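Home | Courses | Handouts | Reading list | Contact

Local Elections and Campaigning, Session 6
What a rally tells you, and what it doesn't
Patricio Gallardo
November 12, 2019
6 min read

Last session we left off with the claim that a mayoral race is "decided on the ground." I asked you to find someone who had tested it. Most of you came back with people repeating it.

We'll use the Trendthorpe race from March as our running case. Two serious candidates, Canpolat and Plellard, one open seat, and a local press that wrote about the opening rallies for a week as though votes had been cast at them.

Crowd size. The Canpolat campaign said its kickoff drew 4000 people. Ask who did the counting. It was the campaign. The square holds far fewer once you take out the stage and the parked buses, and the paper that printed the number did not send anyone to check it. Even if the figure is right, how many of those people could vote in Trendthorpe? Buses come from somewhere. Look up where before you quote a crowd.

Endorsements. Plellard opened with a list of 21 village leaders standing behind him. Lists like this are cheap to make. Some names were on the other side's list too, and a few of those leaders later said they had only agreed to attend a lunch. Treat an endorsement as a fact about the endorser until you can show that it moved a voter.
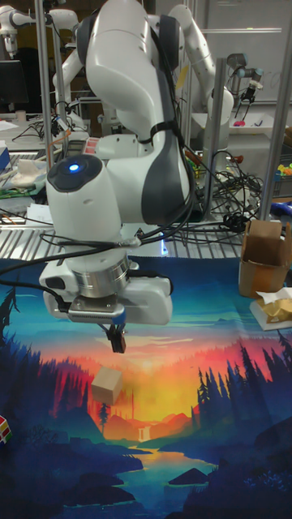

Door knocking has a better record, though I'd be careful here as well. The Plellard team reported reaching 80 percent of homes in the river district. "Reached" included leaving a leaflet on the step. When students in last year's class asked to see the walk sheets, they got up to 60 pages, many with no address filled in. I don't say the team lied. I say the word "reached" was doing a lot of work.

Polls. The only public poll came from Sunow, a firm hired by one of the campaigns, and it was released without question wording or dates. You can cite it as something the campaign wanted people to read. I would not cite it for anything else, and I will mark you down if you do.

For next time: pick one claim from either campaign's opening week. Write one page on who made it, what record would back it up, and whether that record exists. If you can't find the record, write that down and stop. Please don't fill the gap with a quote from a commentator.

Related handouts
Session 5: Who draws the ward lines
Session 4: Reading a campaign finance report
Session 7: Turnout and the weather excuse
Session 8: Family names on the ballot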